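Call for participants: can a machine clear up after you yet?

We keep being told that robots will soon tidy the workbench and empty the sink. I have my doubts, and I'd like people who do these jobs for a living to help me check.

Rutherford is looking for 13 cleaners, packers and shop assistants to watch recorded and simulated trials of simple picking-up jobs and mark them as they would mark a new starter.
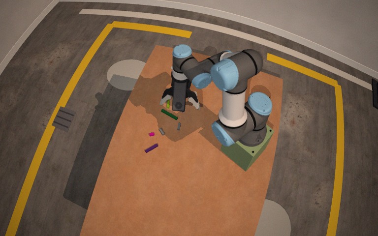
You don't need to know anything about robots – a low opinion of them is fine. You do need at least 2 years of paid work in a shop, kitchen or warehouse, and the patience to sit through a lot of slow reaching.

Sessions run in June at our Drenbridge office. We pay travel and give you lunch.

To apply, write a few lines about your job to Aicha Sqalli or Corey Cosgrove at the front desk.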